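2023-05-22, plate and fruit set, house site

Started setup late, the second gripper wouldn't hold its clock sync. Swapped the cable and it came back. Efren thinks the connector is worn, so I tagged it and put it in the bin to go back to Skolemano. Calibration took one pass per unit after that.

Goal for this block is two-person handling: one gripper carries a plate with something on it, the other steadies it. We have a target of 1,000 episodes for the whole plate family by July and are at 225 as of this morning, counting only the ones that got through the Dika check. Single-gripper pick and place makes up most of that. Tilted plates with food on them are where we're thin, so that's what I want to push on this week.

Protocol as run:

- Both operators start with fingers open, clear of the table.
- Operator A closes on the rim. Operator B comes in from the opposite side of the table.
- Hold for a slow count of two, then set down or hand over, as called.
- Reset by hand. Wipe the plate between takes. 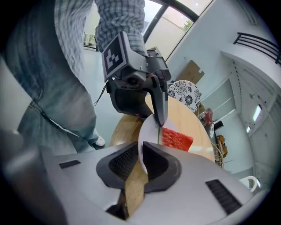 *Gripper A view. Plate with watermelon slice held tilted, B's finger on the edge.*

Notes from the takes:

The soft fingers do fine on the rim if you come in square. Coming in at an angle, the plate rolls in the grip and the slice starts to slide. I kept two of the slides and labeled them as failures. Bevan wants more of those, he says the Firnell run had almost none and the policy never learned to level out.

Watermelon leaves juice on the finger ribs. Grip changes after a handful of takes, so wipe the fingers too, not only the plate. Adding that to the reset step.

Marker tracking on B dropped out seven times, all when B's wrist turned too far away from A. Told Efren to keep the marker facing across the table as much as he can. Window light is strong in the afternoon. Exposure locked at the morning value washed out a few takes, so I relocked after lunch and wrote the new value in the session sheet.

Cable on B still pulls when the operator leans in. Needs a longer one or a clip at the belt.

To do:

- Upload to Pascual tonight, check that the two streams line up before deleting anything local
- Relabel the handover takes, I used the old tag on the first batch
- Try some 200 more with a heavier load on the plate, same table
- Ask Bevan if he wants chair positions varied or left alone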